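Whack-a-mole

Whack-a-mole is the game where something small pops up out of a hole and you try to bop it on the head before it drops down again. Most people meet it first at the seaside or the fair, as a big waist-high cabinet with a padded mallet on a rope, but it comes in plenty of other shapes, and I've had a soft spot for nearly all of them since I was small enough to need a box to stand on. I keep the games pages on this site, so I've given it rather more room than some people thought it deserved (sorry, chess).

How it's played

You pay, or press the button, and the moles start coming up one at a time, usually slowly at first so you get cocky. Hit one while it's up and you score. Miss it, or hit it as it's going down, and you get nothing. Then it speeds up, two come up at once, and from there it's every mole for itself! A round is short, often over before your arm has warmed up, and at the end you get a score, or tickets, or a rude noise.

The rules vary a bit from place to place. Some machines take points off if you thump an empty hole, which I think is harsh but fair. Some have one mole in a different colour that you mustn't hit, and I always hit it. My best score on the old machine at Prallimlow pier was 123, and I've been dining out on that for years.

The fairground machine

Inside a big cabinet each mole sits on a rod, and the rod is pushed up and let down again, often by air. That's the huffing sound you hear if you stand close to an older one. A switch under the head notices the bump. The order the moles come up in can be properly random or can follow a set pattern, and regulars at a pattern machine get very good very quickly, for obvious reasons.

The one I know best is a Metwood, a three-row cabinet with a yellow top, which lived at the back of the arcade between the coin pushers and the door to the chip shop. It was a heavy old thing and the left-hand mallet was always the better of the two. Metwood cabinets are getting hard to find now. The moles wear through at the nose, the skins perish, and new heads have to be made up by whoever still has a mould. I went to see one being mended at a workshop in Sillau in May and came home with a mole head in my coat pocket, with permission.

At home

The home versions are a different animal. You lose the huffing and the big swing of the arm, but you gain a game that fits in a cupboard. Some have several moles in a row that light up instead of moving, and the player taps whichever one is lit. Others do away with the row of holes and give you one chubby creature and a hammer to go with it, in the sort of soft colours that toy makers love at the moment.

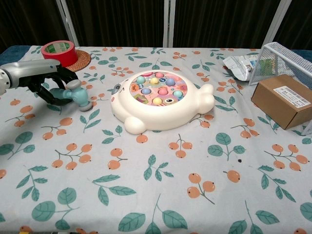
A cream-white whack-a-mole toy with its mint-green hammer.

Little ones take to these straight away, because hitting a thing with another thing is about the first game anybody works out. If you're buying one, my only advice is to check for a volume switch. My sister's had 3 tunes and no way of turning any of them down, and it spent a good part of that winter on top of the wardrobe.

There are paper and cardboard versions too. Cut holes in the lid of a shoebox, put a finger puppet through, and let somebody have a go with a rolled-up sock. I've run this at over 2 school fairs and it always has a queue.

As a saying

People who've never touched a mallet still use the word. A job is "whack-a-mole" when you fix one bit of it and the same trouble pops up somewhere else: leaks in a roof, weeds in gravel, spam in your inbox. I rather like it as a saying, though it's a bit unfair to the game, which at least stops when your money runs out.

Playing well

Stand back further than you think you should, so you can see every hole without moving your head. Keep the mallet low and use your wrist. Don't chase a mole that's already going down. The Aryee rules, which we use for our club evenings, also ban playing two-handed and leaning on the cabinet, and I've been told off for both.

See also: coin pusher, tin can alley, hook-a-duck, test your strength.

Contact the games pages | Copyright 2023, all rights reserved | Back to top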